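Does the flat fold really save anything over just rolling?

nelly_k
Posted October 19, 2021

Every folding video starts the same way, shirt flat on the table, hem away from you, and then somebody promises you'll get half your drawer back.
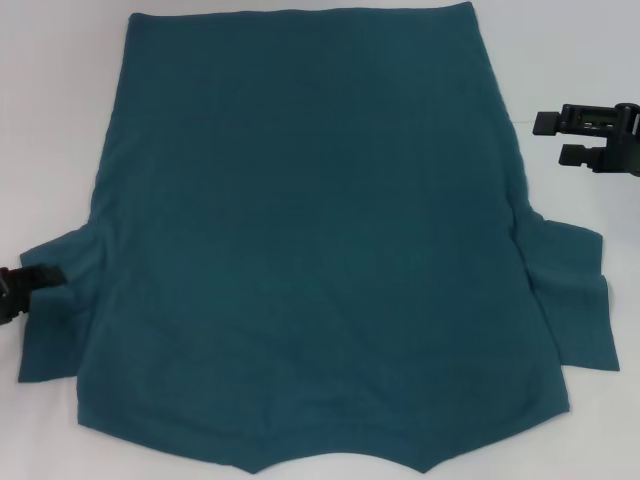 I've been doing it for a month now with plain cotton tees and I'm not convinced. I spread each one out, smooth it, sleeves in, sides in, fold up. By the time I've done the whole basket I could have rolled everything twice. The drawer looks nicer, sure. It doesn't hold more.

stekura
It isn't supposed to hold more. It's supposed to let you see what you own. Are you standing them up or stacking them? If you're stacking, you're wasting your time.

nelly_k
Standing. They slump over as soon as I take two out.

gistix99
Same here. Soft cotton won't stand up unless the drawer is packed tight, and then you can't get one out. I bought one of those folding boards for this and it's behind the dryer now.

Zinash Demissie
I worked in a clothing store for five years and folded 80 shirts on a slow shift – 200 when a delivery came in. Smoothing matters more than the fold. If the side seams are puckered when you start, you fold the pucker in and the thing comes out fat on one side. Pull the hem straight first, then the sleeves. Rolled shirts come out creased across the chest, I don't care what anyone says.

stekura
Agree on the hem, disagree on rolling. Roll loosely and you don't get creases.

Zinash Demissie
Roll loosely and they take up more room than a fold. Pick one.

gistix99
Store shirts are also new shirts. Mine have been washed to death and the side seams twist. No amount of pulling fixes that.

nelly_k
Okay, I'll try straightening the hem first for a week. I still think most of this is people selling drawer dividers.

yilma_r
Hangers. I quit folding tees in April and haven't missed it.

stekura
Enjoy your shoulder bumps.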